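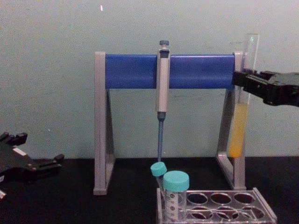

Single-channel pipette on its stand, with a small conical tube leaning in a rack and a glass tube of yellow-orange liquid held upright.

How to store and look after a pipette (and which advice to ignore)

Search for pipette care and you'll find pages of it, most of it written by people with pipettes to sell. I've looked after the shared ones in a teaching lab long enough to have stopped believing about half. What follows is what we do, with the parts I think are worth the bother.

Do you need a stand?

Probably, though I'd argue with the usual reason. The sales pages talk about precision, as if a pipette lost its accuracy from lying down overnight. A clean, empty pipette left on its side in a drawer is fine. The trouble comes when somebody puts one down with liquid still in the tip, because the liquid can run back up into the shaft. A stand makes the right habit easier, and I wouldn't claim more for it than that.

You don't need a clever one. A plain arch with two legs and a bar across the top will do. We have a carousel from Tradstead as well, which spins, and I have yet to learn what the spinning is for. Melur Goh likes it. She's welcome to it.

Hanging it up

1. Eject the tip into the waste first. Never hang a pipette with a used tip on it.

2. Wipe the shaft with a lint-free tissue. If it's had a splash, use 70% ethanol on the tissue, not straight on the pipette.

3. Hook the body over the bar and let go slowly. It should hang straight. If it leans, it isn't seated, and it will be on the floor by lunchtime.

4. Set an adjustable pipette back to its top volume. Everyone repeats this one, to rest the spring. I've never seen convincing proof that it matters over one night, but it takes two seconds, so I do it and keep my doubts to myself.

Keep the space under the bar fairly clear. A small tube parked beneath the shaft is all right while you're working, but tidy it away afterwards or it gets knocked when the next person reaches in.

Handling the tubes alongside

Glass tubes with a rounded base won't stand up by themselves, so have a rack within reach before you start. Hold the tube near the top, well above the liquid, and keep it upright. With a coloured solution you can see the level easily. With a clear one, bring it up to eye height and take your time.

Don't push a short pipette down into a tall tube to reach the bottom. The shaft touches the wall, picks up whatever is there, and you carry it to the next sample. Pour a little into a smaller tube and draw from that, then throw away what's left. Pouring it back into the stock is how Prasetyo Hartono and I lost a whole Sunday to a contaminated batch, and neither of us is keen to discuss who did it.

Checking that it's still accurate

Skip the gadgets. You want distilled water at room temperature, a decent balance and a small weighing vessel.

- Leave the water, tips and pipette in the same room for a couple of hours.
- Set the volume. I use 200 microlitres on ours.
- Fit a fresh tip and wet it by drawing up and dispensing a few times.
- Dispense into the vessel, write down the weight, tare, and repeat ten times.

At room temperature 200 microlitres of water should weigh a shade under 0.2 grams. Look at the spread as well as the average. If the readings wander, suspect your thumb before you suspect the pipette. Haziq Sembiring once sent a perfectly good one off for service on the strength of four hurried readings. It came back with a bill and no fault found.

Compare your results with the limits in the manual for your own model. I distrust any web page that gives one figure for all of them, and I'm not going to add to the pile.

What I'd leave out

Autoclaving the whole thing "to be safe". Some can take it, plenty can't, and the manual will tell you.

Extra grease. A thin smear on the seal, only if the maker asks for it. More just collects dirt.

Special cleaning sprays. We tried one from Flaltar in June and went back to ethanol and tissue once the bottle ran out.

Our next accuracy check is on the sheet by the balance. Put your initials against the pipette number when you've done it, and write down the bad readings too.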